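Putting together next year's equipment list for the shop and I promised a few of you I'd share how the budgeting goes, so here we are. Settle in, I tend to go on a bit (sorry in advance!)

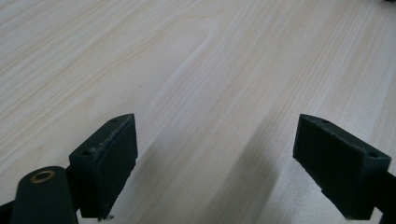 Leonardo Morelli: Please tell me you're putting spare fingers and pads in the budget this time. We bought the arm and the grippers, spent every cent, and then had to go begging for money over a set of pads.

Leonardo, yes, first line on the sheet! I've moved wear parts out of "miscellaneous," where they used to sit next to the coffee filters, and given them a line all their own. Pads, fingers, bushings, screws. The edges get scuffed and chipped on tools like these, and I'd like to have the next set in a drawer before I need it.

What I have to work with is a number that was settled back in July, before I had a single quote in hand. I don't recommend doing it in that order, but plenty of you will be in the same boat, so I'm going through it the way I'd do it for a friend.

The first thing I did was write down the jobs, before looking at any catalogs. What do we pick up, how heavy is it, how often, and who's standing next to it when it happens. I got 28 jobs on the list, which felt like a lot until I noticed how many of them were the same job with a different part name.

Then I asked for quotes from 3 suppliers. Urnetti came back fastest and had the nicest paperwork, with every cable and bracket on its own line. Zesier was cheaper at the top of the page and then crept up on me - the mounting plate was extra, the training day was extra, and so was the shipping crate (the crate!). Virág took the longest but called me up and asked good questions, and I have to say that counts for something with me.

If you take one thing from all this chatter, ask every supplier for the price of the second year. Everybody has a price for the first. I want to know what the software renewal costs, what a replacement finger costs, and how long it takes to get to my door. One of them couldn't give me a lead time at all and I wrote that down too.

On printed fingers, because I know somebody will ask. We price them at 400 dollars for the year, and that covers material plus the hours of whoever is minding the printer. I left the hours out the last time I did this and my boss very kindly pointed it out in front of everyone, so now they're in there in bold.

I've also put in a little money for the tabletop and the lights. It's not glamorous and I nearly skipped it, but I'd sooner ask for a decent work surface now than come back in the spring with my hat in my hand. Shadows and glare give our camera fits, and a lamp is a lot cheaper than a new camera.

The folks over at Ornport let me look at their old sheet, which was awfully generous of them, and they keep a column called "what we'd skip." I've stolen it. So far mine has the fancy carrying case and the extended warranty on the stand, and I'm still going back and forth on the second charger.

Quotes all run out on 9/30/22, so I've got to make up my mind and get signatures before then. I'm leaning toward Virág for the arm and doing the fingers ourselves. If you've bought from any of them and have something to say about their service, good or bad, my messages are open and I'd be so glad to hear it.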